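3.2. Los envoltorios flexibles y su apertura

En la segunda parte del estudio nos ocupamos de los envoltorios de plástico flexible, que en las encuestas de Skutbridge habían recibido las quejas más frecuentes. La muestra comprendía 38 envoltorios, procedentes de dos proveedores, Hendricks y Bosis, y guardados desde febrero en las mismas condiciones. De cada envoltorio se anotó el tipo de película, el lugar de la etiqueta y el modo de apertura.

Distinguimos dos modos. En el primero, el material se toma por los dos lados y se tira de él. En el segundo se usa un cúter de hoja segmentada. Con la película negra la dificultad principal es encontrar un punto de agarre, porque las arrugas se mueven bajo los dedos y el texto impreso no indica por dónde conviene empezar. La película translúcida, que es más fina, se recoge enseguida en pliegues cuando se tensa (figura 4).

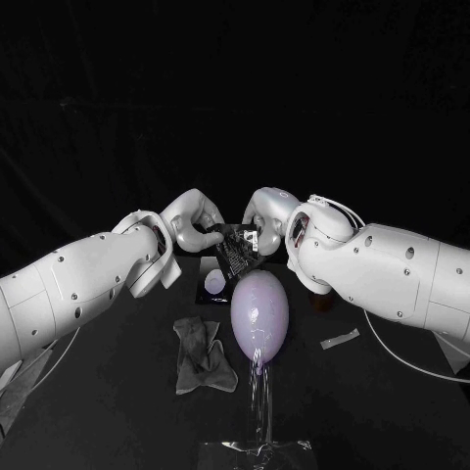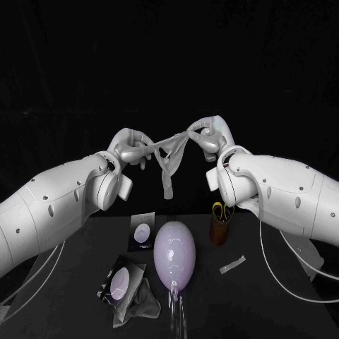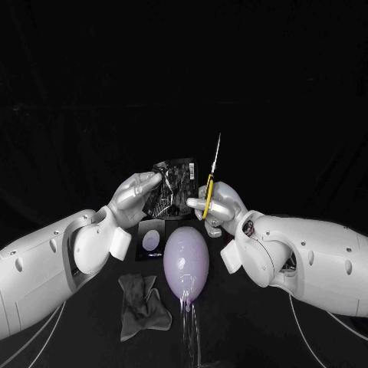
Figura 4. Manipulación de material flexible sobre la mesa negra.
Ansel Lindqvist

El corte se hizo siempre lejos de la etiqueta, para conservar el código legible. En 6 envoltorios de Bosis esta regla no pudo cumplirse y se excluyeron del cálculo.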